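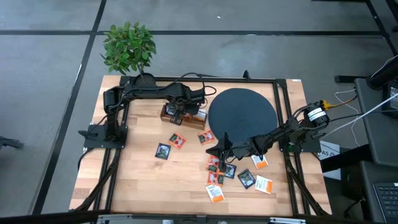
Minutes, tea corner meeting, April, started at 3:30 p.m.

Present: Fikri Pelupessy, Usha from the front desk, Dale, both Karens, and me taking notes (again, I don't mind, I get the good chair).

1. Last month's minutes. Fine by everyone once I fixed the spelling of Siregar. Sorry, Fikri!

2. The tea box. We spent most of our time on this one. Fikri wants the long wooden box kept for tea packets and for tea packets only, no sugar, no stirrers, no mystery coupons. I'm all for it. Dale asked if the red-orange ones could go at one end and the dark navy ones at the other, so you can grab one before you're awake. Usha thinks they'll be mixed up again by lunch and she's probably right, but we agreed to try it until the next meeting. Loose packets go back in the box at the end of the day, whoever left them out.

3. The round mat. It stays on the butcher-block table, next to the box. The younger Karen would like it for the teapot and the older Karen would like it for cookies (there was some feeling about this). Teapot wins, 4 votes to 2. Cookies get a plate.

4. Ordering. We went through almost 300 packets last month, which surprised me, though I do drink a lot of it. Rulico wants $64 for the next carton and Randard hasn't written back. Fikri will call Randard once more and then just order from Rulico. Dale asked for something without caffeine and I'm putting that in writing so he stops asking me in the hallway.

5. Table top. Usha brought up oiling the wood. Older Karen has a half can of oil at home and will bring it in. We need to clear everything off first, so please don't leave your mugs there overnight.

6. Anything else. The kettle still clicks. Carried over.

We wrapped up at 4:10. Fikri to bring the order form next time, me to bring labels for the two ends of the box.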